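Why does my arm do better when I train it on messier tables?

Posted by Krishnamoorthy Rai, 5/24/19
Tags: grasping, wrist camera, small datasets

Hello all, and thank you in advance for your patience, as I do tend to go on a bit. I look after a small arm with a two-finger gripper at Draltport, and since January I have been teaching it to pick up ordinary bathroom and kitchen bits using only what the wrist camera sees. I collect the demonstrations by steering the arm myself, then train a fairly plain imitation policy on them.

My first set was very tidy. One item at a time, plain mat, same lamp, everything squared up nicely. I was rather proud of it! The second set was collected in a hurry, with things standing on bags and coats and whatever was lying about, and I was half minded to throw it away. Then I tested both policies on items they had not met before. The tidy one managed 39 good grasps out of every hundred tries, and the messy one managed 66. Same number of demonstrations, same training time, same gripper.

I'm delighted, of course, but I don't understand it, and I don't like reporting a number I don't understand. Is this a real effect or have I fooled myself somewhere? And if it is real, how messy should I go? Shiny things are still my worst category by a long way, if that helps anybody.

Sotiropoulos_lab
12 found this helpful

What a lovely thing to have stumbled on, and no, I don't think you have fooled yourself, although I would want to check one or two things before you put it in a report.

With a plain mat behind every item, the policy has a very easy way of finding the object: anything that isn't mat must be the thing to pick up. It can learn that and never bother with the shape of the object at all. Put a wrinkled coat behind it and that trick stops working, because a fold has an edge and a shadow too. Now the policy has to learn something about what a graspable object looks like, and that carries over to new items much better. We saw the same in our own work (smaller jump than yours, but in the same direction) and we now collect nearly everything on cloth, paper, packaging and so on.

What I would check is whether your messy set was also more varied in other ways. If you were hurrying, you probably started the arm from all sorts of heights and angles, and you may have fumbled and corrected yourself more often. Those corrections are gold dust for this sort of training, as they show the policy how to get back when it has drifted. So do please try a third set: tidy mat, but with scruffy starting positions. If that lands near your messy score then the background wasn't doing the work. I'd use at least 30 test tries per item, with the order shuffled, and somebody other than you putting the items down if you can possibly manage it. I know I place things kindly without meaning to.

On shiny things, your gripper and your lamp both show up in the chrome, and the reflections slide about as the wrist moves. Moving the lamp between demonstrations helped us more than anything we changed in the network.

kano_tinkerer
3 found this helpful

Just add more data, it sorts itself out in the end. Also check your exposure is locked. Mine wasn't and I lost a fortnight.

Skelness Robotics Club
5 found this helpful

Agree with most of the long answer above, but I'd be a little careful with "how messy". We went too far, with several things in view at once and no way for the policy to know which one we meant, and our score dropped badly. One clear target and a busy background has been the happy medium for us. Dark, slightly glossy cloth is a good hard case if your items are dark as well, and it is worth keeping a few backgrounds back purely for testing, so you aren't marking the arm on folds it has already seen.

Do come back and tell us how the third set goes!

Shaver on black fabric, wrist view, coming in from the upper left (K. Rai) 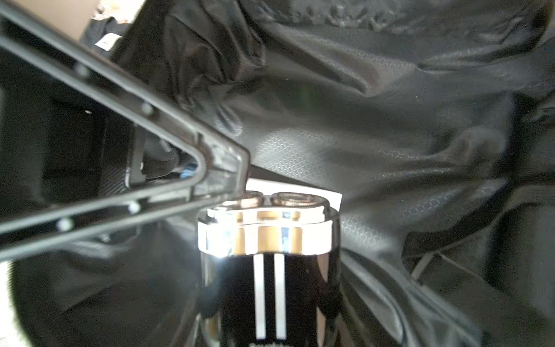

Reading time: 3 min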